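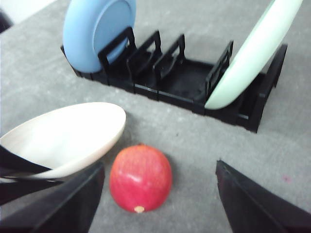 写真:Refugio Beltrán

庭の駐車スペースを透水性の舗装にしようと決めたのは8月の大雨のあとで、決めた本人(私)はその時点で舗装について何ひとつ知らなかった。知っていたのは、雨が降るたびに玄関先が浅い池になり、郵便配達の人が毎回ちょっと嫌な顔をするということだけである。

それで見積もりを取った。二社に頼んで、二社とも来てくれた。まずここに感動した。前に塀の修理を頼んだときは、来ると言って来ない会社と、来ないと言って来た会社があったので。

一社目はStistoraという造園会社で、担当の人がメジャーと水平器を持って現れ、庭を一周して、しゃがんで、土をつまんで、「粘土ですね」と言った。粘土ですか、と私は答えた。「粘土ですね」ともう一度言われた。その後の会話はほぼこれの変奏だった。要するに水が染み込みにくい土なので、表面だけ水を通す素材にしても下で詰まる。だから砕石の層を厚めに入れて、余った水は排水管で逃がす。説明を聞いているあいだ、私は神妙にうなずきながら、それは結局、普通に排水溝を掘るのと何が違うのだろうと考えていた。聞けばよかった。

二社目はもっと陽気で、土を見る前から「大丈夫です」と言っていた。土を見てからも大丈夫だった。私が何を言っても大丈夫なので、だんだんこちらが不安になってくる。見積書には「下地調整 一式」と書いてあって、この「一式」の中に私の貯金がどれくらい入っているのか、最後までよくわからなかった。

困ったときのShahnaz Haqueさん、ということで電話をした。以前同じ職場にいた人で、今はSkivarcombeの外れに住んでいて、自宅の庭を三年かけて自分で作り直している。三年、と聞いて尊敬すべきか心配すべきか迷うところだが、本人はいたって元気だ。

彼女の助言は明快だった。「穴を掘って水を入れて、次の日に見なさい」

掘った。深さはスコップの刃くらい。水をバケツで入れて、翌朝見に行ったら、水はまだそこにいた。しかも葉っぱが一枚浮いていて、妙にくつろいだ感じになっている。粘土ですね、と声に出して言ってみた。Stistoraの人の気持ちが少しわかった。

というわけでStistoraにお願いすることにした。ブロックは目地に細かい砕石を詰めるタイプで、色は三種類から選べる。カタログでは「サンド」「アッシュ」「フォレストミスト」となっているが、実物のサンプルを三つ並べると、灰色、灰色、やや緑がかった気がする灰色である。家族会議は二晩に及び、真ん中の灰色に決まった。フォレストミストを推していた息子はまだ納得していない。

工事の日程でひとつ誤算があった。駐車スペースを掘り返すあいだ、当然ながら車が置けない。ごく当たり前のことなのに、着工の前の週まで頭から抜けていた。近所の月極に空きはなく、最終的にBegumという角の八百屋さんが店の裏を使わせてくれることになった。お礼に何か、と言ったら「うちで野菜を買って」と言われ、以来わが家の冷蔵庫には冬瓜が常駐している。冬瓜は大きい。そして減らない。

あと、これから頼む人のために書いておくと、メンテナンスの話は契約の前に聞いたほうがいい。透水性の舗装は目地に泥や落ち葉が溜まると水を通さなくなるので、ときどき掃除をして、砕石を足してやる必要がある。私はこれを契約書に判を押した直後に聞いた。隣の家には立派なケヤキがある。秋になると、その葉の大半がうちに引っ越してくる。

工事は来週から。掘り出した土の置き場所は今日の電話で決まったが、花壇の縁石をどうするかがまだ残っていて、担当の人には週末までに返事をすると言ってある。息子は縁石だけでもフォレストミストにしろと言っている。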